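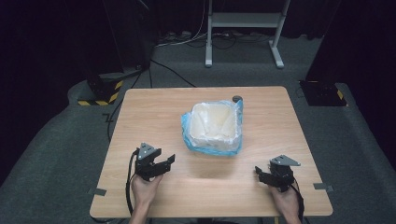
Box in its light-blue bag, folds still bunched around the sides. Grommet hole just behind it.

Re: [bench-fittings] Bagging the translucent boxes

Earlier message from the list:

> We line up the Skemton boxes on the table and pull a bag up over the
> outside of each one before they go on the shelf. The bag always ends up
> loose at the rim and slides down when the box is lifted. Is the bag too
> big, or should we be taping it? Also, does anyone run cables through
> the hole in the Zenwood top, or do you cap it?

The bag is too big. For a box 200 mm on a side, a bag with a flat width of 200 mm won't go on at all, so people tend to jump several sizes and get a lot of spare film. Work from the perimeter: four sides make 800 mm, half of that is 400 mm flat, then add 80 mm for slack. Anything wider bunches at the base.

Tape holds poorly on crumpled film. Fold the top edge over the rim, 2 turns, and press it down at the corners first. Leave the top open if the box is going to be filled on the table.

On the grommet: ours is left uncapped. A Lovetti cap fits but stands proud of the surface, and a bagged box set half on it will rock. Keep the box clear of the hole and the question goes away.

I have no figures for the deeper Skemton box. If you have one, please post the height.

Zamudio bench list, January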